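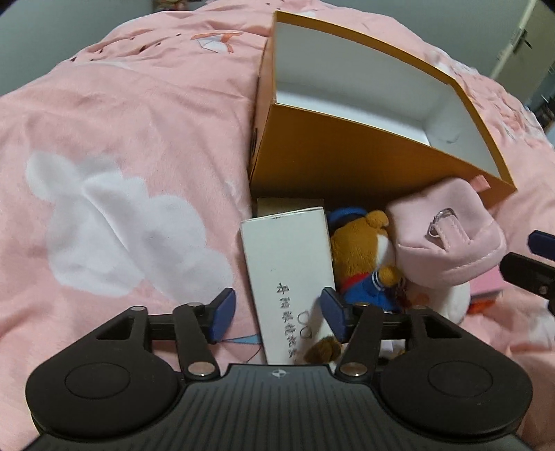 Slow hands are no use if they are slow all the time, Keerthana Kurup told the people who had come to pick up their grippers at the Virkden library on a November evening. A person who creeps toward a teddy bear as if it might bite will teach a machine to do the same, she said, and then the machine will take ten minutes to clear a bed.

The grippers were going home with residents of Virkden for the second round of a program run by Prammont, a company that builds software for household robots. Participants hold one gripper in each hand and do small jobs around the house with them. A camera on each tool records what it sees, and the recordings are used to teach a robot arm with the same kind of fingers to do the same jobs.

Prammont says 364 homes in Virkden and the surrounding county took part in the first round, which ended in the summer. The second round is open to 500.

Households are paid $400 for completing 20 sessions. A session lasts one hour and has to be done in a single room, with the same set of objects from start to finish. Participants choose the room and the objects themselves from a short list of job types. Kitchen jobs were the most popular in the first round. The company is now asking for more bedrooms.

Bedrooms are harder for the software, according to Liis Laur of Prammont. A countertop is flat and stays where it is. A bed sinks when something is pushed into it, the cover bunches up, and a box set down on it ends up tilted. Printed bedding adds to the trouble, because early versions of the software sometimes sent the arm to pick up a cloud or a flower that was part of the fabric.

"We had an arm pinching a duvet for most of an afternoon," Laur said. "It was very sure there was something there."

The job most often assigned for a bedroom is packing. A box with no lid goes on the bed, a handful of belongings goes next to it, and the participant moves the belongings into the box one at a time using the grippers. Then everything comes out again, gets mixed up, and the job is repeated. Participants are asked to include at least one soft toy, one item with a flat side and one thing with a strap or a ring on it.
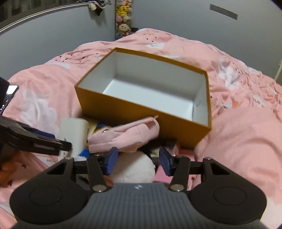

Soft things need a different kind of grip from hard ones. A carton can be held by two sides and lifted straight up, but a plush toy gives way between the finger pads, and anyone who stops squeezing when they first feel contact will usually drop it. At the library, people practiced on a rolled sweater and an empty cereal box before they were given anything to sign out.

Kurup, whose job at Prammont is to run the training evenings, showed the group how to use the second gripper to steady the box. She also showed them what to do when an item falls. The rule is to leave the recording on and pick the item up with the gripper.

That part surprised several people. One man asked whether the dropped items would count against him. Kurup said they would not, and that the company had too few drops in the first round, since many participants stopped and started over when something went wrong. A robot that has only seen perfect runs has no idea what to do after a mistake, she said.

What does count against a session is a bare hand. If a participant reaches in with fingers to straighten a toy or turn a box, the part of the recording with the hand in it has to be thrown out. Kurup said it is the most common reason for a session to be sent back. The second most common is covering the lens with a sleeve.

The recordings go from the tools to a phone app called Clustis, which sorts them by job and uploads them overnight. Participants can watch each recording before it is sent and delete any of them. Deleted recordings do not count toward the 20 sessions and have to be made up.

Privacy came up more than anything else at the library. The tools see whatever is behind the work as well as the work, and in a bedroom that can mean walls, shelves, clothing and whatever else has not been put away. Laur said faces and readable mail are blurred before anyone at the company looks at a recording, and that the tools do not record sound. She said participants should still take down family photos and anything with an address on it before they begin.

A woman near the back said she had done that in the first round and then forgotten about the mirror on her closet door. She had to delete three sessions. Mirrors are now on the checklist that comes in the case with the tools.

Children may be in the house during a session but not in the room. Pets are allowed in the room if they stay off the bed. The company does not require anyone to clean up first, and Laur asked people not to. She said a spare room with nothing on the bed except the box was of little use, and that the software learned more from rooms that people live in.

Prammont also teaches its robots by remote control, a method it used before the hand-held tools were available. In that setup a person at the company's office on Soliman Street moves a pair of handles, and a robot arm in the next room copies them. The office has two such stations. The work is slower, Laur said, because the person has to wait for the arm to catch up and cannot feel when it has touched something. The advantage is that the recording comes from the robot itself, with its own reach and its own limits.

A person holding a gripper can twist a wrist or lean over a bed in ways that the arm cannot. Some of the recordings from homes show moves that the arm has no way of copying, and those are filtered out. Laur said that in the first round the problem came up mostly with deep boxes, when people reached over the far wall and brought the tool back toward themselves. The new instructions tell participants to work from one side of the bed and keep their feet in one place.

Both kinds of recordings will be used for the arm that the company plans to test this winter. It will be bolted to a rolling base and tried in a furnished apartment at the Soliman Street office, starting with the box on the bed. If it can fill the box from a pile it has not seen before, the next job is to take the box off the bed and set it on the floor. There is no plan to put an arm in a participant's home.

Laur would not say how well the current version does. She said it was good with cartons and poor with anything that has a strap, and that pouches and small bags were the worst. It tends to catch the strap, lift the bag and then have trouble letting go of it.

Some at the library had questions about the pay. The sum is the same as in the first round, although a session was 45 minutes then. Laur said the longer sessions include time for setting up and for charging the tools, which had not been counted before. Two people left without taking a case.

Others were back for a second turn. One returning participant said his hands ached after the first few sessions and that it helped to rest his elbows on the mattress between items. Another said she had run out of things to pack by the fourth session and began borrowing toys from her sister. Kurup said borrowing was fine as long as the objects stayed the same within a session.

She went over the charging instructions twice. The tools come in pairs and both have to be full at the start, and a session with only one camera running will be sent back. The small markings on the tools should be kept clean and should not be covered with tape or stickers. Anyone whose finger pads come loose should stop and call the office. Glue should not be used on them.

Cases can be picked up at the library through the end of the month, between 4 p.m. and 7 p.m., and must be returned there within eight weeks. Participants must be 18 or older and live in the county. Renters do not need permission from a landlord. Payment is made in two parts, the first after ten accepted sessions and the rest when the tools come back.

A further training evening will be held for people who could not attend the first. Those who took part in the last round can skip it, but they have to watch a short video on the new rule about standing in one place. The sign-up sheet is at the library's front desk, and the company is also taking names by phone.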